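April, shaker room, 07:40

Nivico dash panel back on the slip table after the clip change. Sweep 5 to 200 Hz, low level. Buzz still there at 1,396 rpm equivalent, right side, near the glovebox hinge. Foam tape on the hinge pin moved nothing. Background noise fine with the blower off.

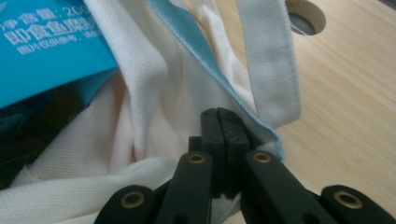
Hultine wrote back on the overnight data: the peak follows panel temperature, so repeat cold before touching the hinge again. Agreed. Soak set for 3 hours.

After soak: buzz down in level, same pitch. Clip preload looks more likely than hinge play. Accelerometer 2 drifted — cable swapped, run repeated, first file deleted.

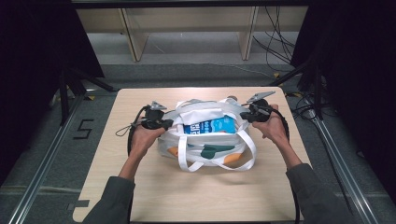

Does the Maleck fixture need retuning for the cold runs? Leave it alone; its first mode stays well above the sweep.

Durability block: 2,000 cycles on the new clips, stopped at 600 for a torque check. Two screws low, retightened and marked with yellow paint pen. Log sheet has the values.

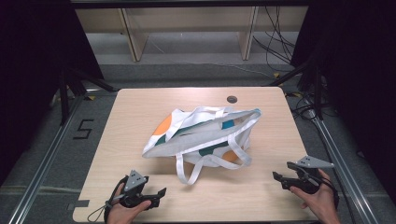
Open items

Hao clips, harder grade, not in yet. Run the same sweep when they arrive.
Mic stand still picks up the floor — move it onto the isolated pad.
Rename channel 7, it still says "door."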